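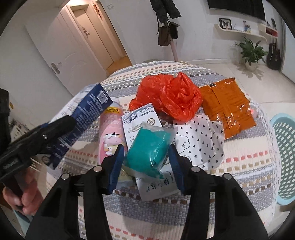 A reader of the last edition wrote in to ask why the sorting step comes before the bin step, when everything ends up in the bin anyway. Fair question. Short answer: bins fill up fast and the wrong stuff goes to the bottom. Longer answer is in section 4.3.

4. Sorting a mixed pile before loading the Wirkora bins

Read this section before you snap the Mundwood shelf onto the frame. Shelf goes on last. If it's already on, leave it, just work around it.

You need: the three Wirkora bins (small, medium, tall), the roll of labels, a trash bag, a clear flat surface. A bed is fine. Put a spread or blanket down first, one you don't mind washing.

4.1 Make the pile

1. Bring everything from the one cupboard or corner you're doing. One only. Don't start a second.

2. Put it all in the middle of the bed. Boxes, cans, pouches, plastic bags, mailing packages, all together. No need to be neat.

3. Stand up anything with a lid. Check that it's pressed down.

4. Anything leaning, lay it flat. Tall boxes tip on a mattress.

Note: a crumpled bag in the pile may still have something in it. Feel it before you toss it.

CAUTION: No open powders on the bed. Milk powder, flour, detergent, whatever. Close it, tape it or leave it in the kitchen.

4.2 Split the pile

5. Pull out the empty packaging first. Mailing packages, shopping bags, torn wrappers. Good bags get folded flat, the rest go in the trash bag. Cut your address off mailers before they go out.

6. Boxes next. Biggest to the back, printed side facing you. If a box has a code on it that you scan for instructions, keep that side where you can get at it.

7. Cans and other round containers in a row to the left. Check the dates while your at it.

8. Pouches and paper packets last. They slide around, so set them in front where you can see them. A pouch sitting on top of a packet is easy to pick up as one thing. Seperate them.

9. Look over what's left. If you can't say what it is, give it 60 seconds. Still no idea, put it in the small bin and label it CHECK.

Note: packets in a language you don't read: don't guess from the drawing. Cartoon animals turn up on food and on things that aren't food. Ask someone or use a phone translator, then write the English name on a label.

4.3 Load the bins

10. Tall bin: boxes, upright, heavy ones at the bottom. Stop 28 mm below the rim or the Mundwood shelf won't clear.

11. Medium bin: cans and round containers. One layer. Lids up.

12. Small bin: pouches and packets, on edge like file cards. Soft ones between stiff ones.

13. Label the front of each bin, not the lid. Lids get swapped.

CAUTION: Max load 9 kg per bin. Cans add up quick. Use two bins.

CAUTION: Food and cleaning stuff never share a bin, even sealed.

About the order, then. Pouches loaded first end up crushed under the cans, and you unpack the whole bin to reach one packet. Sort first, load once.

4.4 Spare parts

Bin lid, part 823. Fits medium and small. The tall lid comes with the Rimolwood kit only. Order through the Toledo warehouse, allow extra time in December.

Go on to section 5, Fitting the shelf.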